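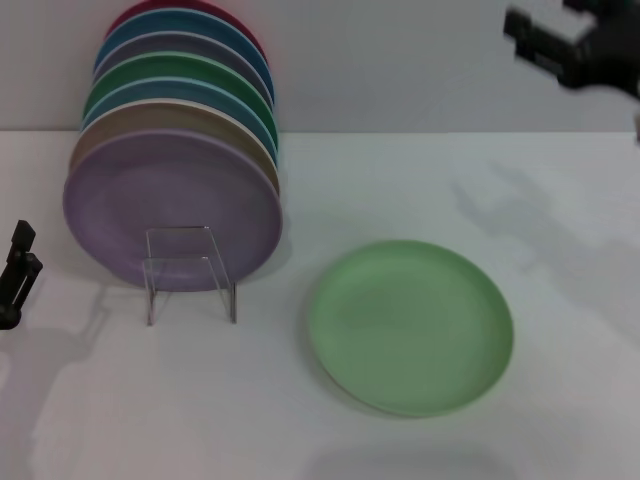

The plate table at the Dustport open day, with the mint green one still lying flat.

I had been meaning to get over to Dustport for ages, and when the invitation came round for their open day I said yes before I had even looked at the train times. It is 2 hours from Clelberg if you make the connection (I did not make the connection), so by the time I had my name badge and a cup of coffee the first tour had gone up the stairs without me. No matter! I tagged along with the second one and I think we got the better deal, as our group was only nine people and we could all get close to the tables.

Our guide was Ilgın Saraç, who runs the teaching room, and she was wonderfully patient with us. The idea is simple enough to say. You don't write out the motions for the robot. A person does the job through it, holding a pair of handles that the two arms follow, and every go is saved so the robot can learn from it later. They call each go a demo. The plate job had 379 saved demos when we walked in, and Ilgın would like 300 more before she trusts it with a new kind of rack.

The job is putting plastic plates upright in a row behind a little clear stand. I would have called that a chore and left it there, but I came away with real respect for it. A plate lying flat on a table has hardly any edge to get hold of, and then it has to be turned up on its rim and leaned against the others without shoving the whole row. Her advice to new people is to go slowly near the table and keep breathing – most of them hold their breath, she told us, and then rush the last bit.

We each got a turn if we wanted one, and of course I wanted one. The handles are lighter than I expected, and for the first minute my hands kept wanting to feel the plate, which they can't. You have to do it all with your eyes. There is a second view from down at the gripper as well, 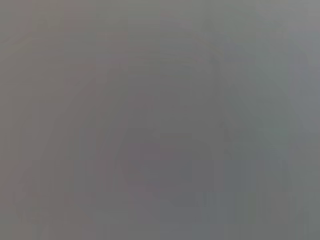

and I kept forgetting to use it, even with Ilgın reminding me very kindly from behind my shoulder. A gentleman from Kälin went after me and was a good deal smoother, I have to admit. He said he had practiced on a Driretti arm at work, so I don't feel too bad.

Lunch was soup and very good bread, and I spent most of it asking Ilgın what happens to the clumsy demos. Some are thrown out, she said, but a fumble that gets put right can be worth keeping. I liked that very much. They hope to hold another open day in April, and I will be taking the earlier train.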